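Talks > Manipulation > Speaker notes

Wrist views in two-arm tabletop work: what each camera adds

Notes to go with the slides. Slide numbers are left out on purpose, as the order changed twice before the Winmont version.

Opening

Start with the question, then the setup. The question is narrow: when two arms share one table, how much does a policy gain from seeing the other arm's camera as well as its own? We call the method Gukach. It is a small change to how the views are combined. The arms, the grippers and the controller are the same in every condition.

Say early that this is an imitation result. All training data is teleoperated. No reinforcement step, no simulation. People ask this at the end if it is not said at the start.

Data

The set has 648 demonstrations. We held out 38 for validation and did not touch them until the settings were fixed. Tasks are short pick and place tasks with small objects on a patterned tabletop. Takstead is the logging tool; it writes joint positions, gripper width and all camera streams against one clock. Mention the clock. Our first logs used separate clocks and the views drifted apart enough to spoil the fusion result.

Each demonstration uses both arms. One arm may hold still for most of it, and these still stretches are kept. An early version trimmed them and the policy then moved the idle arm for no reason.

Views

Leave these two up while talking through the next part. Both are from wrist cameras.
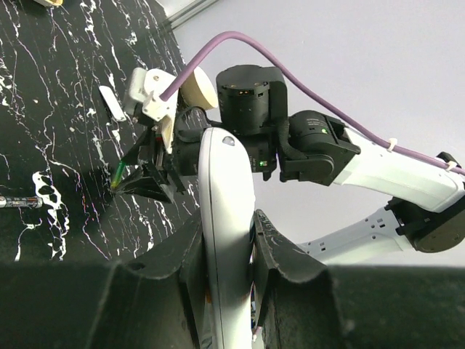
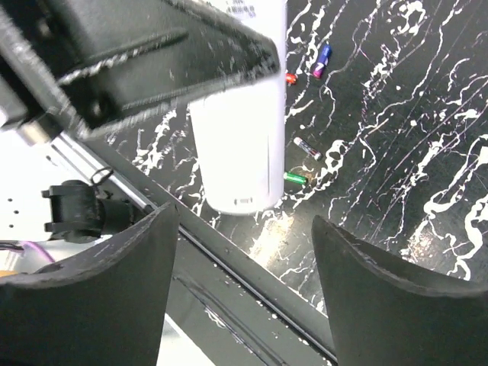 Aled Beddoe

First point: the camera's own fingers are always in view, low down, and they block part of the table. This is a fixed cost of the mounting. The network learns to ignore them quickly, but the pixels are gone.

Second point: the arm is a large part of the picture. In the first view the other arm takes up the center and right, with the green-tipped marker or pen in its gripper. In the second view a black arm segment covers the top left and overlaps the top of the white container. If the task depends on the top of that container, this view does not have it. Another camera might.

Third point: contact. In the first view the green tip is touching the tabletop or very nearly touching it, and one image does not settle which. I would like the audience to look at this for a few seconds. We do not label contact from single images for this reason. Contact labels come from motor current.

Fourth point: the background. White veins on black give strong edges everywhere. Batteries lying on the table are small against that, and in the second view they differ in wrapper color. Plain color thresholds did poorly on this surface. We stopped using them as a baseline after the pilot and the paper says so.

Method

Each view goes through the same encoder with shared weights. Gukach then predicts, per patch, how useful that patch is given the joint positions of both arms. Patches with a low score are dropped before fusion. The joint positions matter here: the arm's pose says a good deal about where it will block the view, before any image processing.

The score is trained with the action loss only. There is no mask supervision. If someone asks whether the scores match a true occlusion mask, the answer is that we did not measure it. We looked at the maps by eye and they follow the arm links fairly well and the fingers very well. That is an observation and should be stated as one.

The policy outputs action chunks. Chunk length is 9 steps in all conditions. Longer chunks helped the single-view baseline slightly and hurt the fused one, so we fixed one value for both.

Results

Go slowly on the table. Three rows: own view only, both views joined without scores, both views with scores. The ordering is the same on every task. Joining without scores is better than one view on tasks with handoff, and worse on tasks where the second arm is idle. With scores, the loss on the idle tasks goes away. The gain on handoff stays.

Do not claim more than this. The tasks are few and the table is one table. We ran 2 seeds per condition. That is low, and the slide shows each seed separately with no error bar.

The comparison with Bukhari is in the backup slides. Their encoder is larger and their cameras are fixed overhead, so the numbers do not line up well. Only show it if asked.

Failures

Two kinds. In the first, the gripper closes beside a small object after both views lose it in the last part of the approach. More data did not fix this. In the second, the score map drops a patch that holds the target, usually when the target is dark and close to an arm link. A floor on the score reduces the second kind and costs a little on everything else.

Next steps

A third camera off the arms is the obvious test. Wiring is done, data is not. We also want a plain tabletop run with the same tasks, to separate the effect of the surface from the effect of occlusion.

Leave the code link up during questions.

Contact | Copyright Aled Beddoe | Back to top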